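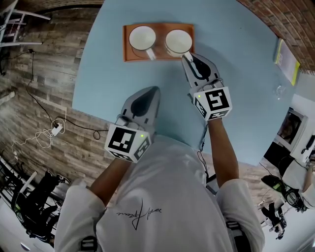 Totico发布多人对战游戏《Treltberg》赛季匹配系统更新 重构段位计算与违规处置流程

Totico今日宣布，旗下多人对战游戏《Treltberg》将于4月推送新赛季版本。本次更新涉及匹配算法、段位结算、违规行为处置及服务器同步机制，适用于PC端与主机端全部在线模式。单人战役内容不在本次变更范围内，玩家现有的战役存档无须迁移。

匹配系统

新版本以双参数评分模型替换现行的单一积分模型。系统为每个账号分别维护“水平估计值”与“不确定度”两项数据。前者决定对手的选取区间，后者决定单局结果对评分的影响幅度。长期未登录的账号，其不确定度随时间上升，回归后的前若干场对局评分变动较大，随后逐步收敛。

组队玩家的评分计算方式同步调整。现行版本取队伍成员评分的算术平均值，在成员水平差距较大时，容易低估队伍的实际强度。新版本改用加权方式，评分较高的成员占较大权重。段位差超过2级的玩家仍可组队进入休闲模式，但不能组队进入排位模式。

匹配队列的搜索范围按等待时间分段扩大。每次扩大前，系统优先放宽地区限制，其次放宽评分区间，网络延迟上限在任何阶段均不放宽。排队界面将显示当前所处的搜索阶段，玩家可在设置中关闭跨地区匹配，关闭后等待时间可能延长。

段位结构

排位模式共设7个段位，名称与现行版本一致。每个段位内部的小级划分取消，改为连续的进度值显示。进度值达到70后，玩家获得晋级资格，并在下一场排位对局结束后结算。若该场对局失利，进度值按常规规则扣减，不设额外惩罚。进度值为69或以下时不触发晋级结算。

定级赛规则保留。新赛季开始时，系统读取上一赛季末的水平估计值作为初始值，不再对全体玩家执行统一的段位下调。上一赛季未完成定级赛的账号按新账号处理。

中途断线的判定标准有所细化。客户端在断线后会保留对局凭证，玩家重新连接时无须再次通过登录队列。因服务器故障造成的对局中断不计入胜负记录，相关进度值由系统自动回滚。因本地网络或客户端异常造成的中断仍按现行规则处理。

违规行为处置

新版本对举报流程进行了结构调整。举报类别合并为三项：言语滥用、消极对局、第三方程序。每项对应独立的审核队列，处置结果互不影响。例如，因文字聊天违规被限制发言的账号，其排位资格不会因此自动取消；反复违规的情况由人工审核单独判定。

消极对局的识别引入了行为序列分析。服务器记录角色的移动、技能释放和目标交互数据，对局结束后与同段位、同角色的历史分布进行比对。比对结果仅作为审核的参考输入，系统不依据单场数据直接作出处罚。举报人在案件结案后会收到通知，通知内容包括是否成立，不包括被举报人所受处罚的具体信息。

第三方程序检测模块升级为新版本，检测范围限于游戏进程运行期间。游戏退出后，该模块随主进程一并终止，不在系统后台驻留。模块的权限说明将随更新文档公布，玩家首次启动新版本时须重新确认。未确认的账号仍可进入单人战役，但无法使用在线功能。

申诉入口移至账号中心。玩家提交申诉时可附上对局编号，系统会自动调取对应的服务器端回放。同一处罚可申诉2次，第二次申诉由未参与首次审核的人员处理。

服务器与同步机制

《Treltberg》的在线服务由Hawthorne提供底层托管。双方在本次更新中完成了对局服务器调度层的替换。旧调度层按地区静态分配实例，在高峰时段容易出现部分地区排队、部分地区闲置的情况。新调度层依据实时负载动态分配，实例回收与新建均在对局间隙完成，不影响进行中的对局。

命中判定仍由服务器裁决。新版本调整了延迟补偿的回溯窗口，对延迟较高的客户端设置了更严格的上限。该项调整的目的是减少玩家进入掩体后仍被判定命中的情况。受此影响，高延迟玩家在射击快速移动的目标时需要更多提前量。训练场新增网络模拟选项，玩家可自行设定延迟与丢包参数进行适应。

回放文件格式同步更新。新格式记录服务器端状态，不再依赖客户端本地输入重建画面，因此同一场对局在不同设备上的回放内容一致。旧格式回放在新版本中无法播放，需要保留的玩家应在更新前通过客户端导出为视频。

赛事相关

由Nindach承办的《Treltberg》社区联赛将在新赛季版本上进行。联赛报名资格以新模型下的段位为准，参赛队伍须在报名截止前完成定级赛。赛事服务器使用与公共排位一致的判定参数，地图池在小组赛阶段保持不变。观赛客户端支持自由视角与固定视角切换，并可显示双方的技能冷却状态。

赛事中的违规处置适用联赛规则，与公共排位的处置记录分开保存。账号处于排位禁赛期间的玩家不得报名。报名后受到禁赛处罚的，由所在队伍在规定时限内提交替补名单，逾期未提交的按缺席处理。

已知限制

新版本推送初期，好友列表中的段位图标可能延迟显示，不影响实际匹配。部分主机端用户在使用跨平台语音时可能遇到音量不一致的问题，修复补丁正在测试。自定义房间暂不支持新的网络模拟选项。

更新方式

PC端用户可通过游戏启动器下载更新，主机端用户可通过各平台商店获取。更新期间在线服务暂停，服务恢复时间以启动器公告为准。新版本与旧版本客户端不能互相联机，未更新的客户端在登录时会收到提示。

完整的更新说明、评分模型技术文档及检测模块权限说明将在版本推送时发布于《Treltberg》官方网站的支持页面。

关于Totico

Totico是一家从事多人在线游戏研发与运营的公司，业务涵盖客户端开发、匹配服务及赛事技术支持。《Treltberg》为其自主研发并运营的团队对战游戏。

媒体垂询

Totico公共关系部
媒体资料包可在公司网站新闻中心下载，内含游戏标识、界面截图及版本说明文件。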